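Zomon Arm Kit Review: Four Evenings of Assembly and a Long Relationship With a Drawer

Posted November 2020 in Workshop Reviews

The Zomon arm arrives in a box the size of a dishwasher, most of it foam. We bought ours with the Wanstead workshop's equipment fund after a vote that was closer than I would have liked. The losing side wanted a new dust extractor. They still bring it up, generally while coughing.

List price is $2480. We paid $2971, the difference being shipping, the better power supply, and a second set of finger pads that Shewit Tufa insisted on and was right to insist on. For that you get a white arm in parts, a two-finger gripper, a controller board, a bag of fasteners, and a printed manual that runs 193 pages and has no index.

I had been looking at the Brouwer kit too. It's cheaper, the arm is shorter, and the shells are left for you to print. I know what our printer is like. I wanted to be moving things by July, and I wanted the parts to fit each other.

Putting it together

It took us 4 evenings. Zomon's website says one afternoon, and I would like to meet the household where that afternoon happened.

The base and shoulder go together without drama. The castings are clean, the bolts are all one size, and the cables are labeled at both ends. Then you get to the elbow, where the cables are labeled at one end, and the wrist, where they're labeled in a way that made Dalia Lūse say a word in Latvian that she declined to translate. Budget an entire evening for the wrist. Take a phone picture before you close each shell, and another before you close it the second time.

The plastic covers snap on nicely and give the whole thing a smooth, expensive look. They also pick up marks if you so much as walk past with a file in your hand. If you share a room with metalworkers, get used to speckles.

One real complaint: the gripper cable is too short by the width of a thumb. It reaches if the wrist stays within the range Zomon had in mind. Turn it further than that and the connector works its way out over an evening of use, so that the gripper just stops, holding whatever it was holding. We put in an extension. You shouldn't have to do that at this price.

The software

You can run the arm from Zomon's own app or from Trudix, the open package most people end up on. I gave the app a fair try. It wants an account, it wants your location, and it has a home screen with a picture of a much tidier workshop. It does teach-and-repeat well enough: move the arm by hand, save the pose, move it again, play it back.

Trudix is uglier and better. Setup took Feven Sisay one sitting with a lot of tea. After that we had speed limits per joint, a sensible stop button on screen, and log files that say what went wrong in language close to English. The arm profile that ships with Trudix has the wrist turning backward, which you will find out early. Flip the sign in the settings file and go on with your life.

Doing something with it

Every arm demo I've ever seen stacks colored blocks. We don't have colored blocks. We have a gray metal drawer cabinet, the kind every workshop owns and stuffs with things it will never look for again, and it makes a first-rate test rig. You get a flat top to pick things off, drawers to put them in, and handles to fight with.

The bottom drawer became the main event. With the arm coming in from the right there's a decent approach, and once the drawer is open it's a big target to drop things into. Any fool can hit it. The bowl, the sponge, and the crumpled green bag on top are our standard course, in ascending order of how much they annoy me.

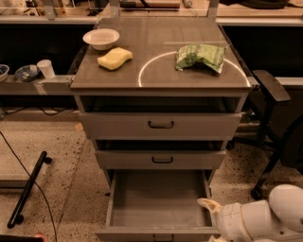 Grip

The fingers are slim and come to a point, and for drawer handles I've grown fond of them. They'll slip in behind a pull where a fatter gripper would bump the drawer front and sulk. The stock pads are hard and shiny. They're fine on the handle and hopeless on anything that gives.

The sponge is the easy one. It squashes, the motor feels it, and up it goes. You could train a reasonably motivated crab to do it.

The bowl should be easy and is a nuisance. You have to take it by the rim with one finger inside and one outside, which means being right about where the rim is, and the arm's repeatability gets a little worse as the motors warm up. Zomon's spec sheet gives one number for this. I would have preferred two, a morning number and an evening number.

Then the bag. A crumpled bag has a new shape every time you set it down. Play back a saved pose and the fingers close with great confidence on the air next to it. This is the limit of teach-and-repeat, and no amount of careful saving gets you past it. You need a camera in the loop, and the kit doesn't come with one. Trudix will take a camera feed if you're patient. Zomon's app will take one if you subscribe, at which point I closed the app.

With Shewit's softer pads the bag went from hopeless to a coin toss. Order them with the kit.

Drawers, specifically

Pulling a drawer is a straight line, and arms with rotating joints don't love straight lines. The Zomon does them by stringing together a lot of little moves, and at low speed you can hear it thinking. At the default speed it drifts sideways toward the end of the pull and the drawer starts to bind on its runners.

The cure is to slow the last third of the stroke and let go a little early. I wrote this on the wall in marker. Zuzana Ševčík then wrote underneath it that one could also just open the drawer with one's foot, and she has a point, though it isn't the kind of point that gets an arm paid for.
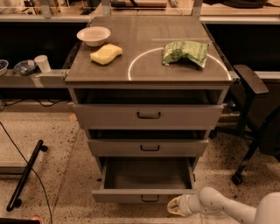 Closing is much easier than opening. You don't need to hold anything, just make a fist and lean. I would start there if I had it to do over, because it's cheering to have something work on the first night, and because a failed close does far less damage than a failed open. Our early opens had a way of taking the whole cabinet along for the ride. Put some weight in yours, or brace it against something that outweighs it.

Also, and I can't say this firmly enough, set the joint limits before you put any furniture within reach. The arm isn't strong by factory standards but it's plenty strong by shin standards. Roll your chair back. Keep a hand near the stop button, the physical one, which Zomon has mounted on the base, on the side that faces away from you in every sensible arrangement of the room. We moved ours to a longer lead.

Noise and living with it

The fans run all the time the power is on. It's a thin, steady whine, quieter than the bandsaw and harder to ignore. Thu Thân, who does fine wiring at the next bench, has started working in headphones and has been gracious about it so far.

Support answered my email about the short cable in two days, with sympathy and a part number. The part costs extra.

Should you get one?

If you want an arm at home for a specific job, I'd hold off. The job will turn into the arm, and you will spend your evenings on wrist cables while the job sits there. If you have a shared space and a few people who enjoy arguing about grip angles, it's good value, and it has held up better than I expected from something that comes with a foam dishwasher's worth of packing.

Buy the soft pads. Skip the app and go to Trudix. Pick a drawer cabinet with roomy handles, and don't keep anything breakable in it for the first month.

Build quality: good, bar the gripper cable
Manual: long
App: no
Would buy again: yes, though I'd have to win the vote again, and the dust extractor people have been recruiting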